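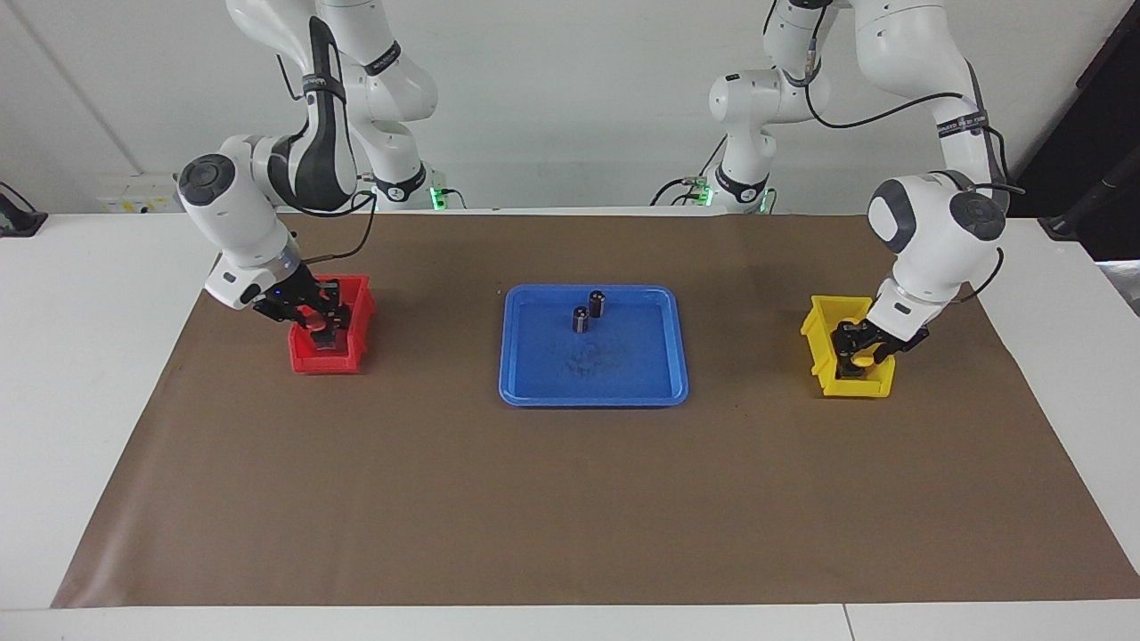 red bin, yellow bin, blue tray in the middle, kraft paper under everything

Fosmont Workbench Forum > Benches, Bins & Storage > Paper on the sorting table, keep or ditch?

liya_a
Posted 10 February 2018

Ok quick one, on my lunch. Setup is up top. White table, one big sheet of brown kraft over it, open front bins for the sorted stuff and a shallow blue tray for whatever is still waiting. Small parts only. Black cylinders, caps, that kind of size.

Two questions really
1. paper or no paper. I like it, glare off the white top was killing me. But it creases and my sheet never goes down straight
2. tray in the middle or tray at the front

Been going back and forth since December. Whoever wants to argue, argue.
Liya Alemayehu

grommetdan
Posts: 2455

Keep the paper. Black parts on white are fine, it's the silver ends that vanish on a shiny top. Brown kills the shine. Buy the 100 ft roll and swap the sheet when it gets ratty, don't nurse it along.

Tray in the middle, no question. Bins either side. You want the same reach both ways.

feyisa_k

Disagree on the paper. Did paper for a whole winter. It slides, it tears where your wrists sit, and every crease is a spot where a little round thing stops or changes its mind. Got a gray rubber mat from Pirance and never went back. Wipe it and done

Also those front lips on the bins will drag the sheet if you pull them toward you. Ask me how I know

grommetdan
Posts: 2455

Tape it. Two strips underneath at the back. Doesn't slide.

feyisa_k

then you're peeling tape off a white table every time you swap it. no thanks

marlow_77

Mat people always forget mats cost money. Paper you can write on! I scribble bin names right on it next to the bin, draw round the bin with a marker so it goes back in the same spot. When the job changes, new sheet. Can't do that with a Pirance anything.

And on the tray — front for me, not middle. Middle means I'm leaning. I'm short though so ymmv

liya_a

Ooh drawing round the bins, stealing that. Mine wander.

marlow_77 how far front? I tried right at the edge and put my elbow in it. Parts all over the floor. 7 of them under the radiator, one still missing I think.

marlow_77

A hand's width back from the edge. Your hand not mine

TessOverbrook

Different question, why colored bins at all? Red for what, yellow for what? I went all clear last year and labeled them. Colors mean nothing to whoever comes in after you.

liya_a

Color is faster for me. Red is red, I don't read it. Yellow caps go in yellow, so at least that one you can't get wrong

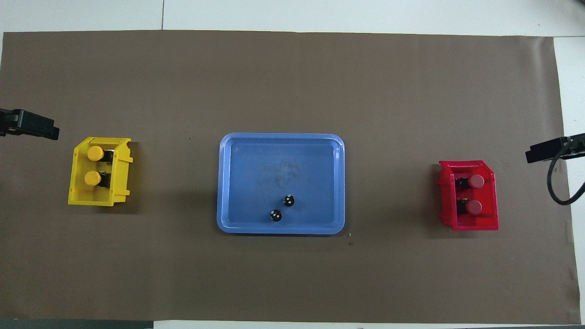 and I stand the capped ones in there instead of dumping them, takes a second longer but they don't roll and I can see if a cap is off. Loose ones wait in the tray. The raised rim is the whole reason I use a tray and not a patch of paper. Rounded corners too, you can get a fingertip under things. Square trays I hate, stuff wedges in the corner and you end up tipping the lot.

Tess I get it for shared benches though. Mine is mostly just me

TessOverbrook

Fair. If it's mostly you then do what you like. But a red thing in a red bin is hard to spot, just saying. I had red washers in a red bin and kept thinking it was empty.

grommetdan
Posts: 2455

^ this is true. Same color in same color only works if you never have to check the bin. Red parts into something pale, or lay a scrap of your brown paper in the bottom.

feyisa_k

oh NOW we're lining the bins with paper too

grommetdan
Posts: 2455

Paper is good. I will die here

pk_hollis

Coming at it from the light side. Before anybody buys a mat, move the lamp. If you get shadows off the rim of the tray the small black stuff sitting near the rim gets lost in them, paper or mat. I use a Nanetik clip lamp on each side and it's much softer. One lamp = one hard shadow right where you're picking.

Light blue tray is a good choice btw, black shows up great on it. Mine's dark green and it's rubbish for black.

liya_a

The blue one scuffs. Got a cloudy patch on the inside that won't wash out, tried dish soap, tried the magic sponge. Anyone?

pk_hollis

Leave it. It's a tray. If it really bugs you, plastic polish, the stuff for headlights, but test the underside first

marlow_77

Don't use acetone whatever you do. Melted one that way, went tacky and stayed tacky

feyisa_k

agree with marlow for once. no acetone

liya_a

Ok no acetone. So plan is: paper stays for now (sorry Feyisa), tape at the back, outlines in marker, scrap of paper in the bottom of the red one. Tray a hand's width from the front and I'll try it both ways for 2 weeks. If it tears at the wrists I'll look at the mat. What thickness did you get?

feyisa_k

the thinner one. thick one curled at the ends and bins rocked on it. put it face down in the sun for a day before you use it, smells of tires otherwise

liya_a

Ta. Lunch over, will post how the tape goes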